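Geltbridge workshop notebook
November, entry begun 7.40 in the morning
Written up by the dye bench

Woad vat, second attempt, and this time it has come good!

Quick recap for anyone picking the book up cold. The first vat sulked for days and gave us a washed-out grey that I wouldn't have used on a dishcloth. I blamed the woad, then the water, then the bucket. Having slept on it, I think the whole trouble was that I let it get cold overnight and then tried to rush it back up in the morning. So for this one I wrapped the vat in two old duvets, stood it on cork, and left it strictly alone.

Opened it at half past seven. Coppery skin on top, a good fat cluster of blue bubbles in the middle, and underneath the liquor was that murky yellow-green I have only ever seen in books. It smells dreadful (farmyard, with a bit of old cabbage) and I could not be happier.

Dip notes. Wetted out the wool skeins for an hour in plain warm water with a drop of the Wudico scouring soap, squeezed them gently, and lowered them in along the side so as not to carry air down. First dip ten minutes. Lifted out, and the colour change was as good as everybody promises — yellow, then a sort of pond green, then blue creeping in from the outside of the skein while I stood there grinning at it. Aired on the line by the back door. Second dip, same again. Third dip, fifteen minutes, which was probably greedy.

Shades, pegged on the board in order:
one dip: pale, slightly green in daylight
two dips: a proper sky blue, my favourite
three dips: deeper, a touch patchy where the ties were too tight

Must retie everything in looser figures of eight. I know this, I write it in the book every time, and then I tie them tight anyway.

The linen went in after the wool and took much less. It always does, but I had hoped for more after the long scour. Going to try a soda ash boil before the next lot and keep a strip back untreated so there's something to compare it with.

Also put in a length of the Lacson cotton, the loose weave from the end of the roll. Surprisingly lovely! The thick threads drank it up and the thin ones held back, so the cloth has a faint ripple to it. If anyone has the rest of that roll please don't cut it for test squares, I'd like to do a full width.

Water. Used rainwater from the butt this time and not the tap. I can't say for certain that it made a difference, what with the duvets changing as well, and I ought to have altered one thing at a time. Next vat: tap water, duvets on, everything else the same. The test strips read the butt as soft and the tap as very hard, so I'd be amazed if it didn't matter a bit.

Seed and growing. The woad bed out the back is finished for the year. We got 18 decent plants through to the second cutting and the leaves from that cutting were smaller but seemed every bit as strong. I've left the two best standing to flower next spring. Seed is drying in paper bags on the high shelf, labelled, please leave it there even though it looks like rubbish. Badbridge have offered us the use of a strip along their south wall, which gets far more sun than ours. Very tempted. It would need digging over before the frosts and the ground there is heavy clay, so bring boots.

Sums, such as they are. I weighed the leaf as it came in and the year's total was over 3,000 grams fresh, all from a bed you could step across. The pigment we got out of it would fit in an egg cup. It does make you think about the old dyers, with their acres of the stuff and the whole town stinking of it.

Madder. Not forgotten. The roots are in their second winter and want one more before we lift them. I scraped the soil back from one crown to have a look and the root was about as thick as a pencil, with a good orange core when I nicked it. Covered it up again and apologised to it.

Mordant pots: alum is low, enough for one more big batch. Iron jar topped up with vinegar and a handful of nails. Lid is on loosely, do not screw it down.

Later, quarter to four. Rinsed the dry skeins. A little blue came off in the first water, hardly any in the second, clear by the fourth. Vinegar in the last rinse. They've gone softer than I expected and the two-dip skein has lost its green cast altogether. Fed the vat a spoonful of bran, stirred it without splashing, duvets back on. I'll look at it first thing and leave the lid alone until then.

To do: loosen ties, soda ash, more pegs, ask Badbridge about the wall, find the good thermometer.

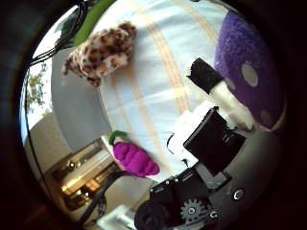 Pale blue-white cloth with the orange-yellow stripes, leopard-print plush on top.

Geltbridge dye workshop notebook | Questions to the dye bench | © Geltbridge | Back to top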